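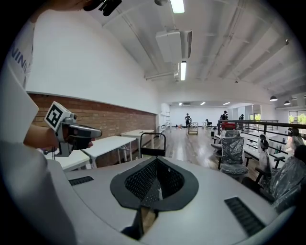

The Case for the Half-Height Brick Wall

Long open-plan rooms are usually fitted out from the floor up. The desks are chosen, the power is routed to them, and the walls receive whatever paint is left in the budget. I would argue for the reverse order in older buildings, and in particular for keeping a horizontal band of exposed brick along one long side.

A band differs from a full brick wall in two measurable respects. The first is light. Red brick absorbs a large share of what falls on it, and a room lined with it to the ceiling needs more fixtures to reach the same level at the desk. Smooth white plaster above the brick returns that light, and a curved junction between wall and ceiling removes the dark line that a square corner leaves. The second is wear. Table edges and chair backs strike a wall in its lower part. Plaster in that zone needs patching every year. Brick does not.

The tenants' group at Evthorpe debated this in May, when Tondell offered to board over the brick on the upper floor and paint it. The quotation covered 617 square feet. Ekene Mohammed supported it on the grounds that brick sheds dust and is difficult to fix anything to. Both points are correct. The dust is a sealing problem – two coats of a clear matte product deal with it – and the fixing problem disappears if nothing is hung there in the first place.

Furniture against such a wall should be plain. White tables in a single row, set parallel to the brick, keep the rest of the floor clear for whatever has to be moved or tried out that day. Thin metal legs matter more than people expect. A panel-sided desk hides the base of the wall and turns the row into a second, lower wall, while an open frame leaves the floor visible and can be swept under. Storage belongs on wheels. A small cart with open shelves can go where the work is, and its contents can be checked without opening anything.

Jummai Sani, who manages the Dollow building, prefers carpet tile in rooms of this kind and has the noise readings to support it. I concede the acoustics. A polished wood floor reflects sound as readily as it reflects the overhead lights, and with 8 people talking the room becomes tiring. My answer is absorbent panels on the ceiling, where they collect no coffee. Carpet tile also resists small casters, and a cart that is hard to push soon becomes a fixed shelf.

The Ibarra proposal, dated 25 June 2019, keeps the brick and the wood and spends the difference on ceiling panels. It costs more in the first year than the Tondell scheme and less in each of the following nine. I intend to vote for it, subject to a written price for the sealing.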